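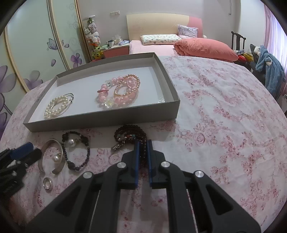

Un lecteur a fait remarquer que le mot « rocaille » ne devrait pas s'appliquer à toutes les petites perles de verre, les modèles cylindriques relevant selon lui d'une famille distincte. L'usage commercial français ne suit pas cette distinction, et le présent article traite des deux.

Imprimer cette page
Envoyer par e-mail
Rechercher dans l'encyclopédie OK

Perle de rocaille

La perle de rocaille est une petite perle de verre percée, obtenue par découpe d'un tube étiré. Elle s'emploie en broderie, en tissage et en enfilage, pour des colliers, des bracelets à plusieurs rangs, des franges et des garnitures textiles.

Fabrication

Le verre en fusion est percé d'une cavité d'air, puis étiré en un tube long et fin dont le canal central formera le trou de la perle. Le tube refroidi est débité en tronçons courts. Les arêtes étant vives, les tronçons sont mêlés à une poudre minérale qui obstrue les trous, puis chauffés dans un tambour rotatif jusqu'à l'arrondi voulu. Suivent le lavage, le calibrage par tamis et, selon les finitions, l'application d'un lustre ou d'un enduit métallique. Les perles dites charlottes reçoivent en outre une facette unique.

Calibres

La taille s'exprime par un numéro inversement proportionnel au diamètre : une 15/0 est plus petite qu'une 8/0. La correspondance en millimètres varie d'un fabricant à l'autre — une 11/0 mesure le plus souvent entre 1,8 et 2,2 mm — et le mélange de provenances dans un même ouvrage produit des rangs irréguliers. Le diamètre du trou n'est pas fixé par le numéro.

Coloration

On distingue le verre teinté dans la masse, le verre à âme colorée (la couleur tapisse le canal) et le verre teint en surface. Le premier est stable à la lumière. Les deux autres peuvent pâlir, surtout dans les roses et les violets. Les finitions galvanisées s'usent au contact de la peau.

Montage

Le fil de nylon convient aux petits calibres ; le câble gainé supporte mieux le poids des rangs multiples. Les bracelets spiralés se montent sur un fil d'acier à mémoire de forme, qui dispense de fermoir. Des perles d'accent, de calibre ou de matière différents, sont fréquemment intercalées.

Collections

Le fonds de Girncombe conserve 2685 cartes d'échantillons, dont 1012 proviennent de la maison Drullard. Le nuancier Petridis, limité à 73 teintes opaques, y est consultable sur demande. L'atelier de Grondetden a cessé l'étirage, mais assure encore le calibrage.

Voir aussi : Charlotte ; Jais ; Métier à perles ; Verre étiré

Dernière révision : mardi 2 juin 2020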